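Tonlow arm bench: frequently asked questions

Last revised Mon 11 May. Covers the arm bench in the shared workshop at Bistport, the plate stacking build that runs on it, and the usual questions from people copying the setup at home. Wiring drawings and the parts list are kept in the build folder.

What is the bench for?

Picking up shallow round plates and stacking them, one on another, without chipping a rim or shoving the stack along the table. It is a test of grip and path planning on a thin, curved edge. The gripper has two opposing fingers and takes the plate by the rim.
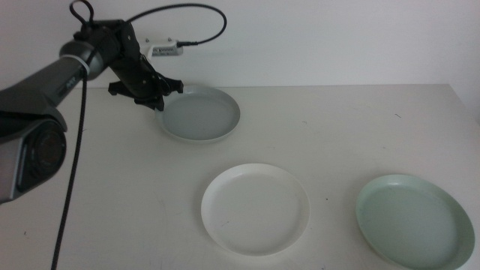 Gripper open, plates set out singly on the bare top.
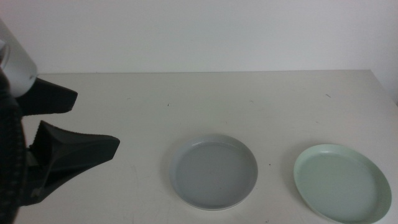

A reader in Plernholm wrote in to ask why we don't fit a suction cup and be done with it, as a flat-bottomed plate would lift cleanly from the middle. It would, on a flat centre. We tried a cup in September. It lifted well and released badly, because the vacuum took too long to bleed off through our length of hose and the plate came down late. A vent valve at the cup would cure that. The fingers also do other jobs on this bench, so they stayed.

Which way should the fingers approach the rim?

From above, with one finger inside the rim and the other outside. Coming in from the side needs clearance under the outer lip, and shallow plates have very little. Keep the inner finger 2 mm clear of the plate floor. Touching the floor tips the plate before the fingers close.

How much grip force?

Start at the lowest setting the controller accepts and go up one step at a time until the plate no longer swings when the wrist stops. Our working value is 35 per cent of the rated maximum. Don't copy this figure. It depends on finger pads, rim thickness and how fast you accelerate.

Why does the plate rotate in the grip?

You are holding a disc at one point on its edge, so its weight acts well outside the fingers. Lower the acceleration first. If it still turns, use a wider pad. Raising the force is the third thing to try and usually marks the rim.

Do the plates have to start in fixed positions?

No. The program finds each plate from the overhead view and works out a centre. They do need a gap between them wide enough for the outer finger. If two rims touch, the program reports both as blocked and waits for someone to part them.

Does plate colour matter?

Slightly. Detection works on the edge of the rim against the table, so a white plate on a pale top is the hardest case. If you get missed detections, lower the contrast threshold before you start moving lamps. Even light is better than strong light. Small marks on the tabletop are ignored by the size filter, which you should leave switched on.

How do I teach the table height?

Close the gripper, jog down slowly over a sheet of paper, and stop when the paper drags. Store that height and subtract the paper thickness. Repeat at all four corners of the working area. If the corners differ by more than a millimetre, level the table. The software correction exists but hides a loose leg very well.

How should the cables be run?

Leave a loop at the wrist large enough for the full turn in both directions, then check it by hand with the power off. A cable that pulls tight at one end of travel will show up as a position error long before it fails. Loose runs should be kept out of the pick area. Ours have dragged a plate more than once.

What is the cycle time?

Around 8 seconds per plate. The move itself is short. Most of the time goes on the final descent, which we run slowly on purpose.

How reliable is it?

The longest run without a failed pick is 193 plates. It ended when a finger pad came unstuck. Pads are now bonded and clamped overnight, and the log sheet has a column for pad checks.

Can I stand at the bench while it runs?

Not inside the marked line. The speed limit in the program is no substitute for keeping clear. The stop button must be within reach of the person running the job, and it must be tested at the start of each session. At home, fit a hard-wired stop. A key on a laptop does not count.

Can I use the Sarpong controller instead of the stock one?

Yes, with firmware that supports gripper feedback. Older boards will open and close the fingers but won't report width, so the program cannot tell a held plate from a missed one. Check this before buying second-hand.

Where do I report a fault?

Write it in the bench log with the program version and the step number on the display, then leave the arm powered off. Do not re-home it after a collision. The joint readings are needed to work out what it hit.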